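Robot club, week whatever-we're-on

So I promised an update on the robotics club and then went quiet for most of July, sorry! Blame the tea tray.

For anyone new, I help out at the after-school club at Fandville (I say help, I mostly find the extension lead and tell people to tie their hair back) and we've entered the Arnholm Cup again. Last year it was line-following buggies and we came nowhere. This year the organisers have gone all domestic on us and the task is clearing up after a meal. Spoon, plate, tray, each one picked up and put where it belongs, with 4 minutes on the clock and nobody allowed to touch the arm once it's started. When Vikas Pal read the rules out there was a sort of happy groan. He's in Year 12 and has taken on most of the code, and I think he'd been hoping for something with wheels.

We've got three pupils who turn up without fail and a few more who drift in when football's rained off. Ankica Lazarević runs the whole thing. She teaches physics, she's very patient, and she has a rule that you write down what you think the arm is going to do before you press go. I thought this was a bit much at first. Then I watched them argue for twenty minutes over a run where everybody remembered predicting something different, and now I'm a convert (I've started doing it with my oven).

The spoon is the horrible bit. You'd think the plate would be, because it's big and awkward, but a plate has a nice rim to go for. A spoon lying in a plate is low and thin and there's hardly any room to get under it. Come in too steep and you press the plate into the tray, come in too shallow and you shove the spoon up against the rim and chase it round. We had one go where it went round and round like a bath toy and two of the younger ones were crying with laughter.

What they do is guide the arm through the job by hand, over and over, and save each go so the program has something to learn from. They're up to 108 of these now. Vikas wants more, obviously. Ankica wants them more varied, so there's a new rule that whoever goes next has to shift everything first, turn the tray, slide it along, point the spoon a different way. It makes the whole business slower and there was some muttering, but she's right. The early ones all had the tray dead square in the middle and the arm got terribly confused the moment anybody nudged it.

I had a look through the wrist camera pictures while they were packing up and picked one out for you. I love how enormous the fingers look from there.
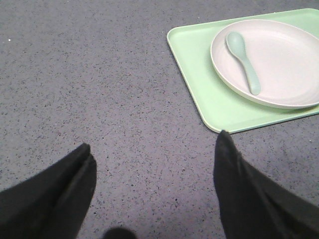

Fingers open, spoon still in its plate, tray on the wonk as per Ankica's rule.

The camera angle has been a whole saga too, by the way. At first they'd set it so high that you got a lovely view of the worktop and nothing of the fingers, so the program had no idea where its own hand was. Tilting it down fixed that, but then the tray kept wandering out of view. They've settled somewhere in between and Vikas has put a dab of nail varnish on the bracket screw (mine, Coral Something) so he can tell if it's moved.

As for scores, on the last proper test they got the spoon 80 per cent of the time, which had us all whooping. The plate is a bit behind that and the tray we haven't dared try under competition timing. Vikas thinks the tray should be done last so there's nothing left on it to slide about. One of the others wants to lift the whole lot in one go and get it over with. I've been told I don't get a vote.

Next job is the practice round over at Lemley, where we'll be on someone else's table under someone else's lights, and I'm already nervous about that. I'm driving, so if anyone local has a big plastic crate with a lid that I could borrow for the arm, please shout in the comments. I can pay you in flapjack.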